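Notebook, Plimdale student robotics project — table clearing task
January, started 2:15 pm

Goal for today: make the arm take one dish by the rim and put it on the tray, without touching the basket. We did this already in the simulator, but the real table is a different story. The rules for the Vondalen student challenge say that the fruit basket must stay where it is, and a team loses points also if the dish lands with more than half of it outside the tray.

Setup is the same as in the last entry. Basket on the left when you look from the side camera, tray on the right. I did not change the light. The config file is the one with the new joint limits, saved on the lab computer under Gaslow (this is the name of our branch, please do not rename it again, two scripts depend on it).

First I worked on the speed of the sideways move. Before, I had it at 62 percent of maximum, and the dish turned in the fingers when the arm stopped. It is a question of where we hold it: at the rim, far from the center, so all the weight wants to rotate.

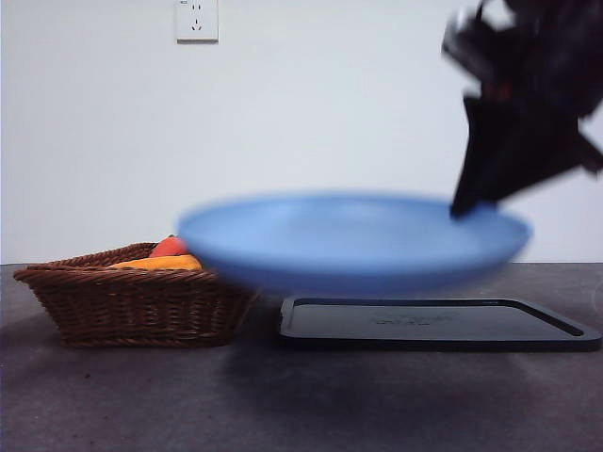

I lowered the speed to 31 percent only for the last part of the path and left the first part fast. The rotation became much smaller in the joint log, but the whole cycle is now longer. I think we can pay this price. In the challenge we have 515 seconds for the complete table and we are far below it.

One more problem with the transfer. The path planner still thinks the basket is a box with straight walls, and in reality the walls go outward to the top. So the safe distance in the model is bigger than the true one. I added a margin by hand in the scene file. It is ugly, and somebody should measure the basket properly at the rim and also at the bottom.

After 4 pm: approach from above.

Here I had more trouble. The detector gives the center of the dish very well, but what we need is the point on the rim, and the rim is thin and almost the same brightness as the inside. From the wrist camera the shadow on the right side confuses it also. Sometimes the ellipse fit takes the shadow as part of the dish and then the grasp point moves toward the tray. I collected 2,524 wrist images for the new training set, and I will mark the rim by hand on a part of them.
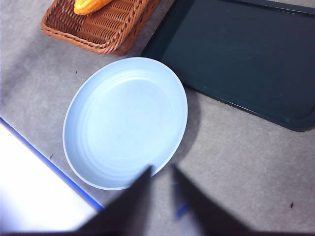

Wrist camera, fingers open below the plate rim. Tray at upper right, corn in the basket.

For the fit I now use only the left half of the edge, where the light is better, and complete the ellipse from this. It works on the saved images. On the arm I tried it too few times to say something.

Also the fingers hide part of the rim when they come close, so the last correction must be done earlier. I moved it to a higher position of the wrist. The Rodrigues report, the one in the shared folder, recommends the same thing — I should have read it in the fall.

To do:
measure basket, correct the model
label the rim images
try the half ellipse with the lamp on the other side
ask if the tray position is fixed in the challenge or if they move it between rounds

Arm parked and power off at 6:40 pm. The key is in the drawer.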